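Kit, folded: an hour with Valdis Rimkutė

Posted December 26, 2023

Valdis Rimkutė washes other people's basketball kit. Not for money, mostly. The club is called Lostness, four teams if you count the under-elevens, and the shirts come to the house in whatever bag was nearest at the time. Sports bags, carriers, once a pillowcase.

I went over to talk about folding. We ended up talking about everything else first. Tea, the boiler, the price of powder. Then folding.

"People think it's the washing," Valdis says. "The washing is a button. You press the button and go and sit down. It's after."

After means drying, sorting, folding, bagging. In February, the worst month for it, 132 pieces went through in one week. Valdis writes it all down in a notebook with Skuvura printed on the cover, which was a tile shop I think, long closed. Date, how many in, how many out. The two numbers don't always match.

"Socks," is the explanation. "I don't do socks any more. I told them. Socks go home with the person."

Where did it start? With one shirt, apparently. A nephew's, navy numbers, came out of a shared wash with the digits stuck to each other and peeling. Valdis was cross enough to offer to do the lot. That was nine seasons ago and the offer was never handed back.

The rules are simple enough. Inside out for the wash, forty degrees at most, no softener near anything printed. Line or airer, never the radiator. "The radiator cooks the letters. They go like old paint." Nothing gets ironed. I asked about a cloth over the top, low heat, the way my mum did it, and got a look.

Then the surface. This matters more than I'd have guessed. For years it was the bed, which is too soft, and you're bent over the whole time. Then the kitchen worktop, which is slippery. "You fold, the bottom layer goes for a walk." What Valdis likes is something flat with a bit of cloth on it, a bit of padding, so the fabric grips while you work. Shiny kit on a shiny top is a losing game.

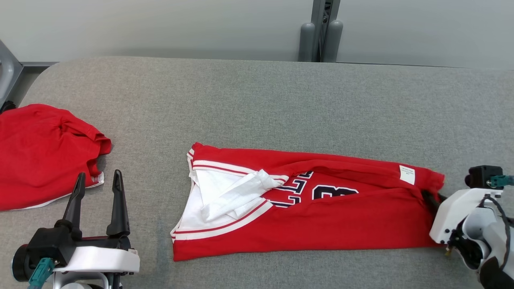
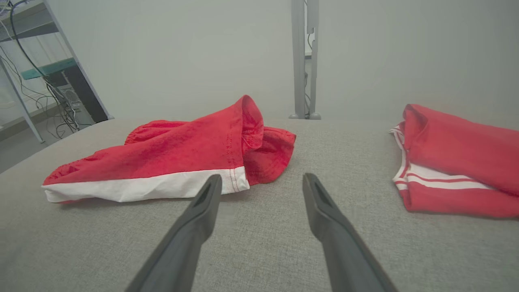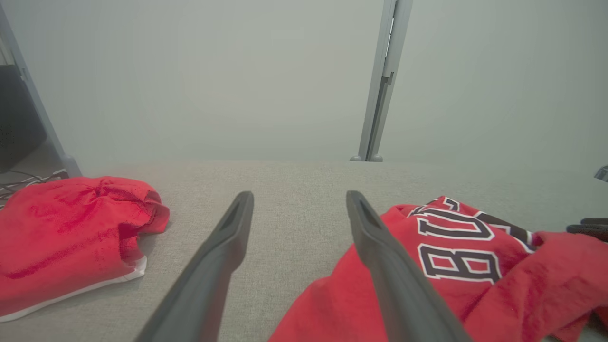 On red

I say I'd never noticed how much trouble two red things can be side by side. Valdis laughs for quite a while.

"Red on red, you lose the edge. You pick up what you think is the shirt and it's the other one. So I go by the trim. Find the white. White tells you where the cloth stops."

It's good advice, and it works on anything with a band or piping. You find the white strip, lay it straight, and the rest has to follow. Valdis does the hem first, always, then looks for the neck. A lot of people start at the neck and it comes out crooked by the bottom, then they blame the shirt.

Stripes are even better. A striped edge is as good as a ruler. If the stripes run true along the fold you've done it right, and if they wander you pull it out and go again.

Shirts, then. A sleeveless one has hardly any shoulder to hold on to, so the usual shop fold, with the arms tucked behind, is no use. Valdis folds it lengthways into a long strip first. Then halves. Then halves again if it's going in a bag. The armholes are left to sit where they fall.

"Don't fight the armhole. It's a hole."

Lettering gets more care. Big block letters, big numerals, anything thick with an outline. A crease through the middle of a number will stay there if it's left all winter, so the fold goes beside it where there's room. With a long name across the chest there often isn't room. In that case it's a loose fold, nothing piled on top, and don't leave it till spring.

And shorts? A sigh.

"Shorts are a heap with a waistband. You put them down and they are a heap." Leg on leg, seams together, waistband at the top and pulled flat with both hands. The elastic will pucker whatever you do. Let it. The bottom band is what wants to be straight, same as the shirts.

Shirt and shorts stay as a pair from here on, shorts inside the shirt, number outwards so whoever opens the bag can read it without pulling the whole thing apart. They do pull it apart. Every week.

On labels

I asked what was the most useful thing in the whole routine, expecting a gadget. It was the care label. Valdis reads every one the first time a new piece comes in and copies it in the notebook, becuase the print fades and then you've got a blank white tag and a guess. The notebook is up to 247 entries. Some are just "as before".

Has anything gone badly wrong?

"One time. Drorier."

Drorier being the team they borrowed a set of away shirts from, white, all of them, and which went back slightly pink. There was a phone call. Valdis paid for half and the club paid the rest and it still comes up at the Christmas do. Whites have gone in on their own since then, even if it's only 4 things in the drum.

Storage is two shelves and a trunk that came from the Gunnlaugsson house clearance down the road, lid slightly warped, smells of pencils. Old sets live there. Nothing in plastic. A sheet of paper between the printed fronts, any paper, baking paper if that's what is in the drawer.

I had one last question, which was whether it's boring. Long pause, more tea.

"Some of it. The sorting is boring. The folding, no. I put the radio on. You have a lump and then you have a square – it takes a minute, and I like the minute."

Would anyone take over? There's a teenager from the second team who's shown an interest, or has been told to show one. So far she's done two bags. Her halves don't meet yet, and she starts at the neck.

"She'll learn," Valdis says, and goes to move the airer away form the window.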